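I finally sorted the kitchen stuff, and it took me most of May. I know! It's one kitchen. But when you've been dropping things into whatever cupboard has a gap for nine years, you end up with a colander in with the board games and a drawer that only opens if you push down on the spatulas.

What got me going was the dish count. I sat on the floor one evening at about half past eight with a notepad and wrote down every plate, cup, bowl and lid we own. 114. There are two of us! And 29 of those were lids, most of which fit nothing I could find (I tried them all, I was on a roll).

So the plan was bins. I'd read a post on Tririlano where a woman put her whole pantry into bins of one color, and I loved the look of it, so I went for blue — properly bright blue, my sister says it's like a swimming pool. One bin for keep, one for give away, one for "ask Mom." The ask Mom bin filled up first, obviously.

I had a rule that anything I hadn't touched since last summer went straight into give away. That worked great for the fondue forks and the egg slicer. It did not work for the bowls, where I got soppy and kept picking things back out again. I did let go of the big serving set from Kanagaratnam, which weighs a ton and chips if you look at it wrong. Someone on the neighborhood list took it the same night.

The dark brown one stays, though. It's deep, it has that nice flared rim, and it's so glossy it shows up in the tabletop when you set it down. I put it out on the wood by the spiky plant while I was deciding, with the blue bins still sitting around it, and that settled it for me.

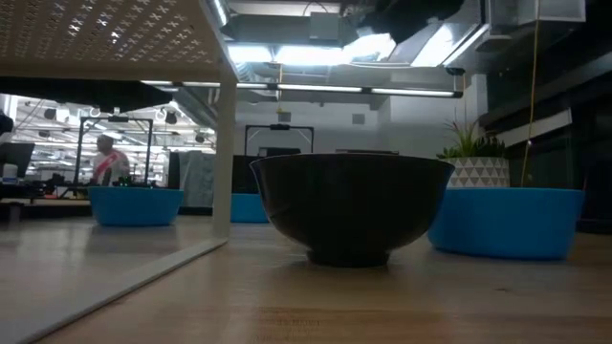 Kumudini Sultana wrote in to say I'm asking for trouble keeping a favorite bowl out on the table, and that hers lives on a low shelf with a folded dish towel inside it. She also thinks soup tastes better from a deep bowl than a wide one, and I'm with her on that.

I might try the towel thing. For now I've still got the lids to deal with, and Mom is coming by after lunch to go through her bin, so I'd better go and clear her a chair.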